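Sunness 双臂仿真操作套件试用报告
机器人综合实践课程 项目报告（修订稿）

一、选题经过

我们组原本想做真机抓取。实验室的机械臂要和研究生轮着用，排期表贴出来以后，留给本科课程的都是晚上的零碎时段，于是改题，去试用一套现成的仿真数据与训练套件。套件由 Sunness 提供，名字叫 Inum，面向高校出教学许可，我们用的是课程试用版，功能据说和正式版一致，只是不能商用。

指导老师给的要求很简单：假设学院要花钱买它，你们写一份能让人做决定的东西。所以这份报告里没有太多原理推导，写的主要是我们装了什么、跑了什么、哪里和宣传页对不上。先把态度摆明，我们对“开箱即用”四个字从一开始就不太信，试用完之后信得稍微多了一点，但没有多到愿意替它说好话的程度。

二、套件的组成

Inum 分三块。第一块是仿真场景，一台双臂机器人，两只多指手，对着一张桌子，桌上按任务摆放托盘和物体。第二块是示范数据，宣传页写的是 600 条，全部在仿真里遥操作录制，带关节角、手指关节、相机画面和任务标签。第三块是训练脚本，里面放了一个模仿学习的基线，改几行配置就能跑。

另外还有一个叫 Ocampo 的任务包，需要单独申请。销售邮件里把它写成“进阶内容”，我们拿到以后发现，双手配合的任务大部分都放在这里面，基础包里基本是单手抓取和放置。买家如果是冲着“双臂”两个字来的，应当先问清楚这一条。我们是装完基础包，翻了半天任务列表，才写信去要的 Ocampo，等回复又耽误了几天。

安装过程不算顺利。安装文档默认机器上已经有某个版本的驱动，没写是哪个版本。组里两台电脑，一台装上就能打开场景，另一台窗口能开，画面全黑，换了驱动以后才正常。排查过程我们写在附录里了，交给下一届用。

三、单手任务：能用，但标签要自己看一遍

基础包的任务描述都很短，一般是“拿起某物，放到某处”。桌上常见两个托盘，一蓝一灰，并排放着，物体换来换去。相机从机器人自己的视角往下看，画面上下各有一条黑边，训练脚本会把黑边一起读进去。这一点文档没有提。我们一开始没有裁，后来裁掉黑边重新训练，显存占用降了，训练也快了一些，效果的差别倒是看不太出来。

下面这一帧来自细长物体的任务，蓝色圆柱形物体的一端带银灰色的短柱，右手握在靠近银灰色那一头的位置，左手张开停在蓝托盘旁边，没有碰到东西。 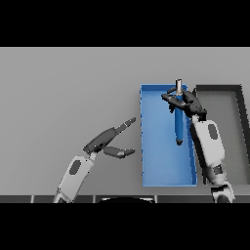 四、抽查示范数据

光看几条示范说明不了什么，所以我们做了一次抽查，从 600 条里随机取了 200 条，由两个人分别看，意见不一致的再一起看。抽查表很朴素，只看几件事：标签和画面里的物体对不对得上，动作有没有中途重来，结束的时候物体是不是在任务要求的地方，以及闲着的那只手在做什么。

最后一项是 Mwanahawa Mwakyusa 提出来加的。她负责数据部分，看了一个下午以后觉得闲着的那只手不太对劲：在单手任务里，左手有时候垂在桌边，有时候伸到托盘旁边摆出准备抓的姿势，同一个任务的不同示范之间没有统一做法。录制的人大概觉得无所谓，可是对模仿学习来说，模型会把这些姿势也当成要学的东西。我们训练出来的策略确实有这个毛病，右手去抓的时候左手跟着往前探，偶尔还会擦到托盘的边。

我们写信问过 Sunness，对方回复说闲置手的姿态“保留了人类操作的自然多样性”。这个说法我们可以理解，但不太接受。既然产品页上写着数据“经过清洗”，那么至少应该给一个字段，注明哪只手参与任务，让用户自己决定要不要屏蔽另一只手的动作。现在只能自己补标，我们补了，花的时间比训练还长。

标签方面的问题比预想的少。大部分对得上，对不上的集中在外形相近的物体上，比如细长的瓶子和棒状物会混着叫。物体名称有时候写英文型号，有时候写通用名，同一个东西在两个任务里叫法不同。如果只做视觉抓取，这没什么影响，如果要接语言指令，就得先整理一张对照表。

还有一类问题我们没有能力判断，就是接触是否真实。手指和物体之间偶尔会有看起来像是穿进去一点的画面，也可能只是视角遮挡造成的错觉。深灰色的手指碰上深色的物体，放大了也很难看清边界。套件里没有导出接触力，我们问能不能加，回复是“在规划中”。

五、双手任务：宣传页上最好看的部分

Ocampo 任务包一共 20 个任务，都要求两只手参与，大致可以分为递接、共同托举和两手分别操作几种。宣传页的视频几乎都从这里剪出来，确实好看，也是我们最想弄清楚的部分。

我们挑的重点是横握类任务，就是一个物体由左右两只手各握一端，悬在托盘上方。任务包里这一类用的物体有好几种，其中一种是深灰色的手枪，形状不规则，两端粗细不同，比握一根圆柱难得多。挑它做重点，是觉得一个方法如果只能对付圆柱和方块，那买不买套件都差不多，自己写个场景也能做。 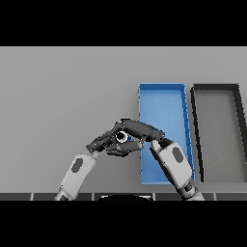
训练时先遇到的麻烦是遮挡。两只手都伸到物体下面和两端以后，从机器人视角能看到的物体表面就剩下中间一截，手指又是黑色的，和深灰的物体混在一起。基线网络只吃这一路画面，学出来的策略在接近阶段还像样，一旦两只手都靠上去，手指的动作就开始犹豫，来回开合。我们试着把关节角的权重调高，情况好一些，但物体摆放的角度一变，又回到老样子。

第二个麻烦是两只手的时序。示范里有人先用右手抓稳再让左手过来，也有人几乎同时伸手。把两种做法混在一起训练，策略学到的是中间状态，左手到得不早不晚，正好把物体推歪。我们按先后顺序把示范分成两组，只用其中一组训练，效果明显比混着训练好。代价是数据量少了一大截，原来就不算多的示范更不够用。

宣传页说基线在双手任务上“表现稳定”。我们按照随附的评测脚本跑，物体初始位置固定时，多数任务可以完成，横握类也能完成一部分。把位置随机化打开以后，横握类几乎全部失败。随机化这个开关在评测脚本里默认是关着的，藏在一个配置文件的后半段，注释只有一个单词。我们不想猜测这么设置的用意，只建议看到任何成功率的时候，先问一句开关是什么状态。

六、和自己搭场景比

为了有个对照，隔壁组同意我们参考他们的做法。他们没有用套件，自己搭仿真，资产是从 Parwood 的模型库里拿的，物体和托盘都比较粗糙，手也只有简单的夹爪。他们的场景从零到能录数据，用了近 12 周，我们从装套件到录出第一条自己的示范，不到这个时间的一半，里面还包括等邮件的几天。

从进度看套件占优势，这一点应该承认。但是隔壁组对自己的场景非常熟，哪个参数影响摩擦，哪个参数影响抖动，问什么都答得上来。我们遇到物体滑落，只能一个一个参数去试，有几个参数还是封在编译好的模块里，改不了。作为课程项目，哪种方式学到的东西多，组里意见不一致，报告里也就不硬凑一个统一的说法了。

录制自己的示范需要遥操作设备。套件支持手套和键盘两种输入，键盘的那一种我们只坚持了一个晚上。多指手的自由度多，用键盘控制等于把一只手拆成很多按钮，录出来的动作一顿一顿，拿去训练反而拖后腿。手套要另外买，价格不在教学许可里，销售也没有主动提。做预算的人请把这一项写上去。

七、文档和支持

文档分中英文两套，中文版落后一个版本，里面有几处命令已经不能用了。看英文版更省时间。示例代码写得干净，注释也够，这是我们比较满意的地方。论坛很冷清，提问以后多半是官方人员回复，态度不错，只是经常把问题转成“已记录”，后面就没有下文。

教学许可按课程收费，换一门课要重新谈。学生毕业设计能不能继续用，合同草稿里没写，我们问到的口头答复是可以。口头答复写进报告没有什么分量，建议采购时要求补进合同。

导出格式值得一提，数据可以转成通用格式，转换脚本一次就跑通了，字段也没有丢。哪怕以后不续费，已经录好的东西还拿得走。

八、我们的建议

如果学院只想给低年级做几次演示和基础实验，基础包够用，场景稳定，装好以后很少崩溃。前提是由助教统一准备好一台能跑的机器，把环境打包，别让每个学生自己去碰驱动。

如果目的是双手灵巧操作方向的毕业设计，我们不建议现在就买全套。Ocampo 的任务设计是有意思的，可是示范的录制标准不统一，缺参与手的标注，缺接触力，评测默认又偏宽松。可以先申请延长试用，并且要求对方拿出打开随机化以后的结果。对方如果愿意给，再谈价格。

有一点我们组没有做到，在这里记一下：所有结论都停在仿真里，没有上真机。原计划借一个晚上的时段做验证，后来接口没有对上，时间也没有了。套件宣传中关于迁移到真机的部分，我们既不能证实，也不能否定，读者请不要从这份报告里推断。

分工：Mwanahawa Mwakyusa 负责数据抽查、补标和对照表，其余组员负责安装、训练与评测。补标后的文件和附录放在课程共享目录，使用前请先看目录里的说明，左右手字段的命名中途改过一次，旧文件没有删。

相关报告
· 用 Parwood 模型库搭建桌面抓取场景：隔壁组的过程记录
· 键盘与手套遥操作的录制体验对比
· 模仿学习基线中的图像裁剪设置
· 课程仿真环境打包说明（助教版）

最后更新：四月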